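Club Guide: Recording the Book Task with Hand Grippers

By Tirta Siregar, Starnavo student robotics club
Updated 2020-08-09

The book task is the first one new members record. Work in pairs and allow one club session. You need the hand grippers, the blue crates and the task sheet.

Step 1. Take the papers from the crate
Open the fingers wide before you lower them. Close on the whole stack — grabbing a few sheets bends them — and hold still for 2 seconds.
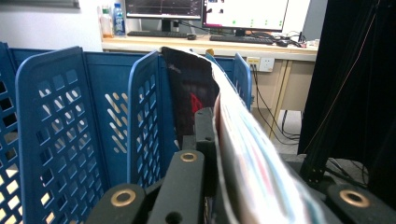

Lift straight up until the bottom edge is above the crate rim, then move sideways. Most of the bad takes in June came from turning too early. If the stack slips, stop the take and start a new one.

Step 2. Bring in the second gripper
For hardcovers, one gripper holds the book upright near the spine. The other comes in from the left, low on the cover. Move slowly and keep your free hand out of the way.

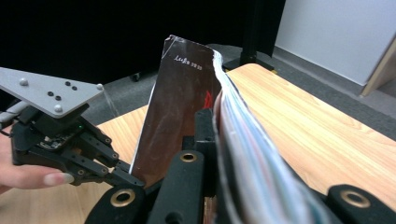 Step 3. Log the take
Write the take number and both operators' initials on the sheet. The last good take from the spring set was 113, so start at the next number. Copy the files to the Allura folder before you leave.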